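House rules for the simulated bench

I've been meaning to write these down since June, when Anel Venter joined us on the Rirkano project and very politely asked where our guidelines were. Well! They were mostly in my head, with a few in Hưng Hà's, and ours didn't always agree. So we sat down with coffee and argued it out, and what follows is what survived.

Rule 1: Save the starting layout before anything moves

Every run gets its layout saved along with its seed number. I learned this on seed 1539, a lovely failure I could never bring back (I still think about it).

Rule 2: Leave the parts scattered

It's so tempting to tidy up and line the gears in a row -- I do it at home with spoons -- but a policy raised on neat rows gets fussy. We let the gears, the ring and the big pulley disk land where they like, and we only re-roll a layout if two parts overlap.

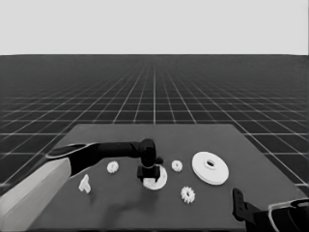

Rule 3: Slow down near the table

Speed gets capped at 30 percent for the last stretch of any approach, even in simulation, where a crash costs you nothing. Habits travel, and the same code will be driving real metal one day.

Rule 4: Write down the failures too

Log every miss, with a plain sentence on what went wrong. Hưng keeps over 17 pages of these and they're the best reading we have. Anel has already added two of her own.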